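Trimell Shrinks the Soup Bowl, and the Town Has Thoughts

By Elango Lobo
April 11, 2023

The Puvulum Lunch Counter has served its bean soup in the same size bowl for as long as anyone in Trimell cares to remember. Last week it stopped. The new bowl is smaller, the price is the same, and the town has not talked this much since the traffic light on Issahaku Street got stuck on green in both directions.

The change was announced on an index card taped to the register. "New bowls," it read. "Same soup." Regulars pointed out that the soup had never been the problem.

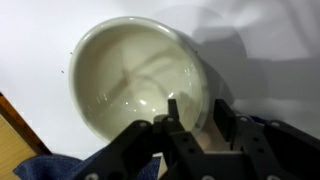

A white bowl with a thick, rounded rim.

By the end of the lunch rush a petition had been started on the back of a placemat. It has since been moved to proper paper and now carries 279 names, an impressive figure for a place with far fewer stools than that. Several signers gave addresses in Trekarari, across the river, where people have their own lunch counter and should perhaps mind it.

The owners, a married couple who asked to be called "the management" until things cool down, say the old bowls were chipping and the supplier had quit making them. The closest match came from a catalog and was listed as a "generous single serving." The management now concedes that generous is a word with some give in it.

"We ordered 600 of them," one half of the management said. "You can't send back 600 bowls. We asked."

The other half, who had wanted to order a dozen first and see how they went over, was wiping down the pie case and did not wish to comment. The wiping was thorough.

A bowl of bean soup costs $7 and comes with crackers. Under the old arrangement that was considered lunch. Under the new one, opinion is split. The stools nearest the door hold that it's still lunch if you are a reasonable person who had breakfast. The stools by the window call it an appetizer and have begun ordering it by that name, loudly.

What makes the dispute hard to settle is that the old bowls went to the church rummage sale before anybody thought to measure one. They were gone by noon. Claims about their capacity have been growing ever since. One man told this reporter that he used to split a bowl with his brother-in-law and still take some home for the dog. His brother-in-law, reached by phone, said they have never eaten lunch together.

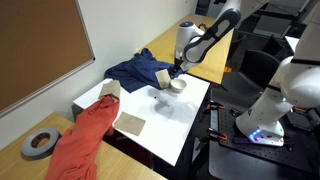
Town hall gets involved

The matter reached the town council during the part of the meeting set aside for public remarks, which usually goes to the subject of leaf pickup. Speakers were given 3 minutes each. Most used them, and a retired bus driver used hers and then her husband's, he having come down with a sore throat that did not keep him from nodding.

She wanted the town to adopt a legal definition of "bowl." The town attorney said that Trimell has no authority over tableware. She asked who does. He said he would look into it, in the tone of a man who would not.

A second resident proposed that the counter list its soups by the ounce. This went over badly with both sides. People who like the new bowls (there are some, and they have been keeping their heads down) felt it would be embarrassing. People who hate them said they had no interest in ounces and simply wanted to see the same amount of soup they used to see.

The council voted to thank everyone for coming. It then took up leaf pickup and ran forty minutes over.

Business at the counter, meanwhile, has never been better. Half the town has come in to be outraged in person, and it is hard to be outraged at a lunch counter without ordering something. Pie sales are up, which the stools by the window have offered as proof that customers are leaving hungry. The management has offered it as proof that the pie is good. It was rhubarb on the day of our visit, and we side with the management.

As a peace offering, the counter tried free refills for an afternoon. The kitchen ran out of soup well before closing, and the last customers through the door were given grilled cheese and an apology. Refills are now half price and must be asked for, with a spoon in plain view, before the crackers are cleared.

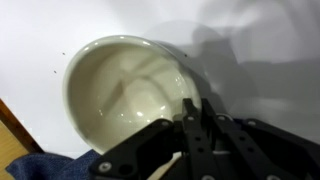 That policy has produced complaints of its own. A letter to this newspaper called the spoon rule "humiliating," then went on for two pages about a parking ticket. Another writer suggested that customers bring bowls from home. The county health office was asked about this and said no before the question was finished.

A few longtime diners have taken matters the other way and switched to the chili, which has always come in a cup and which no one has ever complained about. The cup holds less than the new bowl does. When this was pointed out to a man on his second cup, he said it was different, because it was a cup.

The supplier has told the management that a larger bowl will be added to the catalog in July. It is described there as a "hearty family portion," and it costs nearly twice as much. The management is thinking it over. One half would like to order a full set right away and be done with it. The other half has asked to see a single bowl first and has put the request in writing.

Until then the petition remains by the register, next to the toothpicks, with a pen on a string. The management signed it on the second day, they said, to be polite.

The Puvulum Lunch Counter is open for lunch every day except when the fryer is being cleaned. The soup is still bean.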